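## Talow two-arm bench: come and see it at Carkham

We've always felt that a page of numbers only gets you so far with a machine like this, so before you buy a Talow we'd love for you to come out to our Carkham showroom and spend a morning with it. Demonstrations start at 10 a.m. all through February, and the coffee is on us!
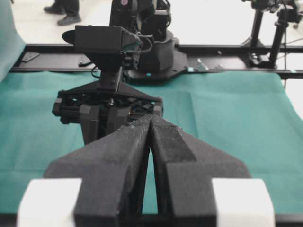 Albertina Barreto runs most of the visits, and she is very happy to stop and go back over anything (she taught shop class for years, so no question will throw her). Bring your own small parts if you can, up to 170 grams each. The Abella controller comes with every bench, and switching it over to a new part usually takes less time than people expect.

Plastic gears are a favorite with visitors, as they're light and have plenty of edges to grip. 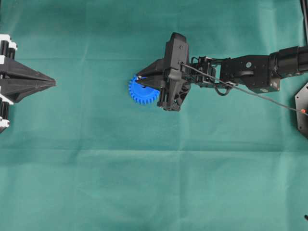 Spare fingers are kept in stock and fit both the Talow and the older Gurum bench, so if you already own one of those you can carry on using what you have.

**Reach per arm:** 800 mm
**Bench weight:** 215 lb
**Service interval:** 1,000 hours

To book a visit, call the showroom and ask for Albertina, and please tell us how many of you are coming so we can put out enough chairs.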